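I've been meaning to write up our bench rules since April, and now that 14 of you have asked for a copy I've run out of excuses! So, with apologies to anyone who was hoping for the biscuit rota, it's the handheld gripper guidelines again.

Most of it you'll know already. Settle where the tray and the box are going before you start, and then leave them alone until you've finished the run. Both hands come back to a resting place between goes. If you fumble a piece, don't quietly tidy up and carry on (I've done it, we've all done it), just mark the run as a fumble and start a fresh one. Varnotik can cope perfectly well with fumbles as long as they're labelled. What they can't cope with is 3,000 runs where the bad ones are hiding among the good ones. 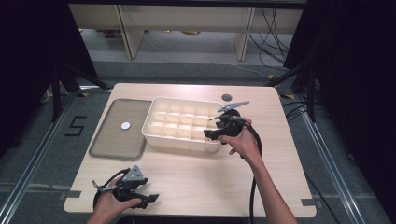

Good practice

Small parts are where we get sloppy, me included. A little disc on a mesh tray doesn't look like much of a challenge next to a box full of tiny compartments, but it's fiddly, and the temptation is to rush. Please don't. Slow and smooth is what the Pristov checklist asks for, and I've come round to it after grumbling for weeks.

Then there are the cables. Each gripper trails one, and rule 2 says you check both have enough slack before you reach across the table. Mal-soon Choo would like me to add that loops near your wrist count as well, so have a look down before you begin.

We're also trying a proper break after 40 minutes. I know it feels fussy when you're in the swing of it, but my grip gets lazy well before the hour and I doubt I'm the only one. Put the grippers down, have a stretch, get a cup of tea.

The new wording is pinned up next to the Cakiteo sign-in sheet. Scribble on it if anything's unclear and I'll fix it in the next version.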